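Why I Stopped Trusting the Catalog Page

I have bought pumps, valves and seals for 13 years, first at Mendonça and now for a small press shop. In all this time the catalog page has become longer, and I learn less from it.

Last week I looked for a replacement piston pump for our oldest press. The first page I opened told me that the supplier serves railways, chemical plants, plastics, paper, test rigs and ships. I do not have a ship. I have one press, and I wanted to know the case drain pressure and the shaft seal material. The seal material was missing. The drain pressure was given in two places, and the two values did not agree.

My colleague Arnel Calimlim thinks I am too strict. He says that these pages are written for search engines and that a serious buyer will call anyway. Maybe he is right about the search engines. But when I called, the young man on the phone opened the same page and read it to me.

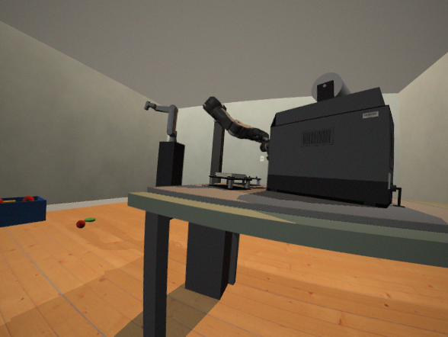
A long work table with two robotic arms, computer rendering.

A wrong part costs much more than its price. Two years ago we ordered a pump with the rotation in the wrong direction, because the letter in the model code was explained nowhere. The pump cost 539 dollars and the press stood still for 3 days. The supplier was polite and took it back, less a restocking fee. I still have the email from Gervásio Nogueira in our accounting office, asking me what "left-hand" means and why we paid for it.

I do not ask for beautiful pages. The old Nemwood catalog had 170 pages of gray paper, with bad drawings, and I could order from it without speaking to anyone. Every code was opened letter by letter. If a pump could not run on water glycol, there was a line which said so. Somebody who knew the pumps had written that line.

What I would like is simple to describe. Put the dimension drawing first. Explain the full model code. Write down what the product must not be used for. The list of industries can go to the bottom, or it can stay at home.

Until then I keep my old catalogs on the shelf behind my desk. Abundio Jaramillo from the maintenance shift borrowed the Nemwood one in June and I am still waiting for it.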